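4.2 Things that hold other things

Participants in the Hedmont survey were asked to name every object on the kitchen counter and say what it was for. Of the 363 households that returned a form, most managed the toaster without trouble. Difficulty set in with objects whose purpose is to carry or contain other objects. A tray was entered as "serving," "storage," "decor" and, on one form, "my mother-in-law." We kept the last as a valid response and coded it under provenance.

Trays caused more disagreement between coders than any other item. The Zirkby scheme, which we adopted in the pilot, sorts counter goods by how often they are lifted. This works well for kettles. It works poorly for a tray, which may be lifted twice a year for guests and shoved sideways every morning to get at an outlet. Bence Fodor, who coded the Jokasside forms, proposed a separate category for goods that are moved only because they are in the way. The category was called "obstacle" until the first draft reached a participant, and is now called "displaced item."

Material had some bearing on the matter. Owners of plain plastic trays tended to put them away, upright, in the gap beside the refrigerator. Owners of walnut ones left them out. Asked why, they spoke of the grain, the polish and the price, usually in that order, with the price given most exactly. 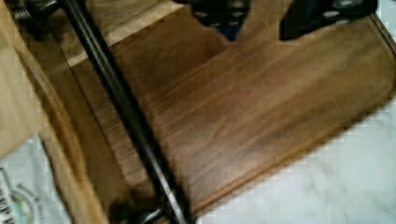 4.3 Settlement of the counter

We use "settlement" for the arrangement a counter reaches when no one has tidied it on purpose but no one is ashamed of it either. Home visits took place over 12 weeks beginning in February, and households were asked not to prepare. We assume that they did prepare, and that what we recorded is a counter in its second-best state.

Settled counters share a few habits. Appliances with cords collect at one end, near whatever outlet the builder saw fit to provide. Tall containers retreat to the backsplash and form a line. The middle is kept for work, and then something large and flat is put down in it. Figure 4 gives a good case. 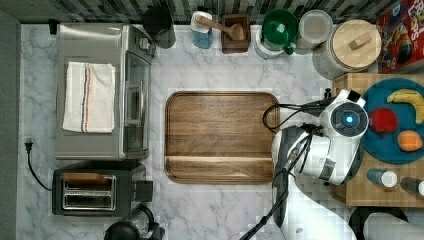

Figure 4. A settled counter seen from above, with the toaster oven and toaster at left, containers along the backsplash, and a walnut tray in the center.

Several points in Figure 4 recur across the sample. The top of the toaster oven has been taken over by a folded dish towel, in keeping with our general finding that any level surface at elbow height will acquire a textile. The fruit has a plate, and the plate has a cutting board under it, so that a banana, an apple and a peach enjoy two layers of support on top of the counter itself. Stacking of this kind (a holder on a holder) was common enough to need its own code. The cereal box leans in the corner. Cereal boxes are reported as living in a cupboard by nearly everyone who owns one, and we have stopped asking.

The tray, for its part, sits where the cutting board would be most useful. Under the Zirkby scheme it would be scored by lifting alone. Under ours it is also scored for the work area it covers, and it scores very well.

4.4 Hardware

The form gave one line to handles, bars, knobs and other fittings. This was a mistake. Participants who had dismissed a stand mixer in two words wrote into the margin about a dark bronze bar, the finish on its mounting plate and whether it matched the faucet. Fittings seem to be the part of a kitchen that people remember choosing. 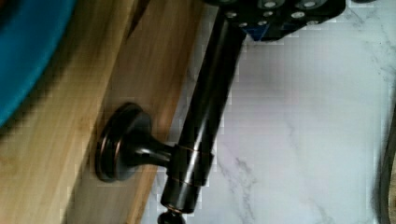

They are also the part most often described by a use that is no longer made of them. A bar bought for towels may go without a towel for years while the towel lives elsewhere, generally on an appliance. We first treated such cases as errors in the form. On review, Fodor argued that the owner was reporting an intention, and that intentions took up wall space like anything else. They were moved to a column of their own, which filled quickly.

The same reading was then applied to the trays. Mosquera, our comparison site, had been set aside because its respondents listed trays as "for breakfast in bed" at a rate that struck all 3 coders as implausible. Read as intentions, the Mosquera answers fall into line with the rest, and the site has been restored to the tables in Section 5. The item descriptions now number just over 3,000, and the "obstacle" label survives in two of the older spreadsheets, where readers using the raw files should take it to mean "displaced item."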